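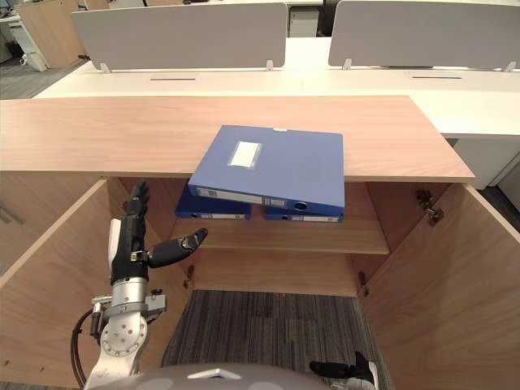 Why does a car amplifier whine when the engine speeds up?
The usual cause is a difference in ground potential between the head unit and the amplifier. Alternator ripple appears across that difference and enters the signal path through the shield of the RCA cable.

Unit 2: Aftermarket audio wiring
Notes by Wyn Sayce, revised February

2.1 Power and ground

The main power wire runs from the battery positive terminal to the amplifier. A fuse goes in this wire within 18 inches of the battery. The fuse protects the wire. It is sized to the wire, and the amplifier has its own fuses on the end panel.

The ground wire is the same gauge as the power wire and as short as the mounting position allows. Scrape the contact point to bare metal, bolt down a ring terminal, and coat the joint afterward. Seat bolts are poor ground points. They are often set in sealant or paint, and they are part of the restraint system.

Voltage drop is measured under load. Put the black probe on the battery negative post and the red probe on the amplifier ground terminal. Play a steady test tone. A reading above a few tenths of a volt means the joint or the wire needs work. The same test with the engine off and no load tells you very little.

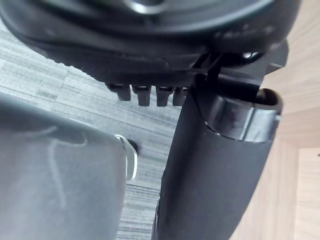 A second reading is then taken on the positive side, from the battery post to the amplifier power terminal. Add the two drops together. For a 30 amp load the total drop is what the amplifier loses from its supply, and wasted power is that drop times the current.

2.2 Remote turn-on

The remote wire carries a small current and tells the amplifier to wake up. It is not a supply for fans or lamps. Where several devices share one remote output, use a relay.

2.3 Signal cables

Run RCA cables on the opposite side of the car from the power wire. Where they must cross, cross at a right angle. If whine remains, unplug the RCA cables at the amplifier and short the inputs with muting plugs. If the noise stops, it is coming in upstream. If it continues, look at the amplifier's power and ground wiring.

2.4 Gain

Gain matches the amplifier input to the head unit output. Set it with a tone and a meter, bass boost off. For a target of 100 watts into a 4 ohm load, the meter should read 20 volts AC (the square root of power times resistance). Disconnect the speakers first.

Reading before the next session: the Ellis handout on relays, sections 1 and 2. Adeel Ansari has the bench meters.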